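ok people keep asking about the trip so doing this as a thread. small group tour, high valleys, long bus days. booked through Trisis, paid for it myself, no discount no nothing

first thing. the itinerary says "Day 1 arrive and relax." do not plan anything for day 1. I planned a walking tour. I lasted half of it and then sat on a step with a bottle of water and a headache

altitude. go up slow. the Trisis schedule has two nights at the lower town before the pass and I almost asked to skip one. so glad I didnt. two people in our group flew straight in and were flat on their backs til dinner the next day

talk to your doctor about the pills BEFORE you go, not at the airport pharmacy like me

guide was Estrella Contreras. if you get her, you got lucky. knew every driver on the road, knew which tea stop had the clean bathroom, told us to be quiet at the right moments

she also made us eat soup at every single stop. I was sick of soup by the third day. still did not get sick tho

the price. brochure price was without the permit, the single room thing, tips, or the last lunch. add it up before you pay the deposit. I did it after. dumb

I paid 437 extra for the single supplement and would do it again. long days with strangers, you want a door that closes

permits: they need your passport scan weeks ahead and the name has to match EXACTLY. a guy on our bus had his middle name on one and not the other. lot of phone calls. he got in but he missed the whole first monastery

bus seats. left side going up, right side coming back. the drops are scary on that side but thats where the view is

we had 9 people on a bus made for way more so everybody got a window. ask how big the group is. Bisdale runs the same road with full coaches and we kept meeting them at the lookouts, everybody lined up for the same rock

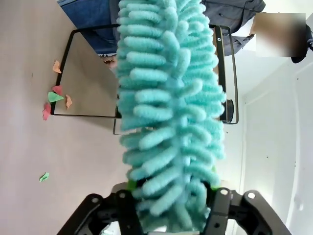

monastery stuff. shoulders covered, hat off, walk clockwise, ask before photos inside. some rooms charge for a camera and some just say no. small bills for offerings, the desk wont break a big one

go to the morning prayers if theyre open. it was dark and cold and I complained all the way up the hill and then I sat there for an hour and didnt want to leave. cant explain it better than that

food: butter tea is salty. know that going in. dumplings are good everywhere. bring your own coffee, the little packets, you can trade them for anything

hotels were fine. one great, one had no hot water after 8 pm, rest somewhere between. the Bañuelos lodge was the great one. thick blankets, a stove in the dining room, breakfast til late. if your tour offers it as an upgrade take it

river part: we tacked on 4 nights on the boat at the end. good call. after all those bus days you just want to sit in a chair and have the cliffs go by

get a cabin away from the engine. we were right on top of it. earplugs

shore stops on the boat are optional even tho they dont say it loud. I skipped one and had the whole top deck. best afternoon of the trip maybe

the lock at night, stay up for it. takes forever, around 2 am for us, very loud, worth it

packing. layers, real sunscreen, lip stuff, a scarf for dust. I brought a Brarkow duffel, soft sides, and it went under every seat and on top of every jeep. hard suitcases were a pain for everybody who had one

bring more socks than you think

seniors asking if they can do it: oldest in our group was 76 and she beat me up the stairs. one temple has 144 steps, she said she counted, I beleive her. theres a road round the back if your knees are bad, tell the guide early

when to go. we went August 2018, warm days, rain most afternoons, one road washed out and we waited two hours eating crackers. lady on the boat did the same route in March and said cold, clear, empty. I would try that next

would I book Trisis again, yes. would I read the fine print first, also yes

questions go in the replies, Ill get to them tonite after work. someone already asked about wifi. it was bad. bring a book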